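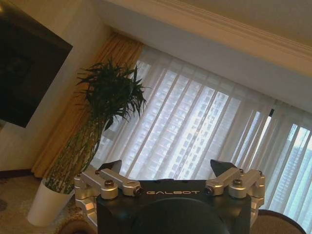

How often do sheer curtains need washing?

Twice a year is plenty in a room where people don't smoke or cook.

Home Rooms Advice Subscribe
4 min read

That was her first answer, and it was the last short one I got. She runs Gomness, a one-woman business that looks after formal lounge rooms for people who own good furniture and are frightened of it. I have doubts about paying anyone to dust. I said so at the door and she let me in anyway.

The room has the full treatment: white sheers drawn across a wide window, a carved settee in floral brocade, a dark table with a shine on it. Her clients pay $125 a visit for rooms like this one. I asked what they get that they couldn't manage with an old T-shirt.

"Less polish," she said. "People love polish. They put it on every week and it builds up, then they ring me and say the timber's gone cloudy."

I told her I'd heard the opposite from a man selling polish. She said she'd expect so. Her method for a glossy top is a barely damp cloth, then a dry one, with the grain, and wax maybe once a year.
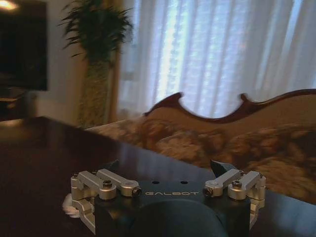
"And you change the cloth," she went on. "You've picked up grit with the first one. If you keep rubbing, you're sanding somebody's table."

She has sold a cloth of her own under the name Flavia, three to a pack. I asked whether it was any different from the ones at the supermarket. She thought about it longer than I expected. "The hem's softer. The rest is much the same." I've interviewed plenty of people with a product, and few have talked theirs down that far, so I put a small tick beside her name.

The tick came off when we got to daylight. She believes sheers protect upholstery from fading. They take the glare out, I'll grant her that, but a curtain you can see daylight through is letting daylight through. I asked how she knew.

"The brocades I look after behind sheers have held up better than the ones without."

How many without? Two, she said. One of those belonged to a household with cats.

She did concede that a lined curtain closed on summer afternoons would do more. Most clients won't have it because they like the room bright - and it is a lovely bright room, I'm not made of stone. A potted plant with long drooping leaves seems to have claimed its share of the window as well.

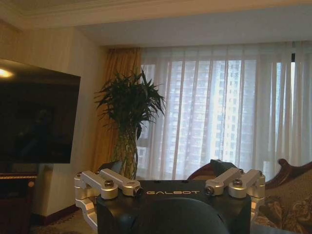 The business of old things

I wanted to talk about age, since the trade leans on it so heavily. A restorer's catalogue from Ruiz-Ortega that she keeps in her bag has a settee described as "in the manner of 1697". I asked what that meant.

"It means it wasn't made in 1697."

Could she date a piece by looking? She said she could sometimes tell when something was much newer than its owner believed, and that she keeps quiet unless asked. A client once paid $2000 to have a chair re-covered and then found a staple gun had been at the frame long before. I asked if she'd have warned them. "They didn't ask me until after."

I don't love that answer. She could see I didn't, and offered me a biscuit.

On brass she is stricter. Leave it alone, she says, especially small fittings on a dark apron, where metal polish creeps onto the timber and dries in a pale ring. Use a soft dry brush for the scrolly bits. I tried this at home on a drawer pull and it looked the same afterwards. She'd call that success.

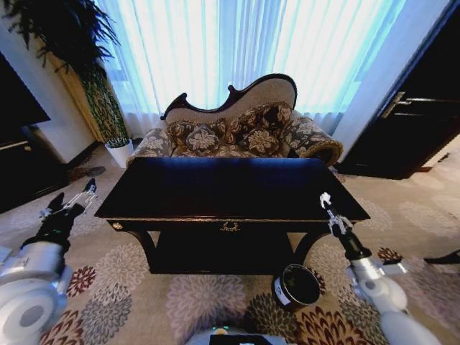

Cushions, and where we disagree

She sets two cushions on a settee with a gap between them, so that you can see the back. I said this was styling and had nothing to do with care. She argued that a pile of cushions rubs the fabric behind it, which sounds right, though she had no worn patch to show me.

Then there's vacuuming. Low suction, brush head, a bit of mesh held over any fringe. Avus, the handheld she carries, has a setting for this, but she puts a stocking over the nozzle and ignores the setting.

Would I pay the $125? For a first visit, perhaps, to be told which bottles to throw out. Every month, I can't see it. I asked her whether anyone cancels once they've learned the method.

"About half," she said. "The others don't want to learn it."

We use cookies to remember your preferences. Accept Manage settings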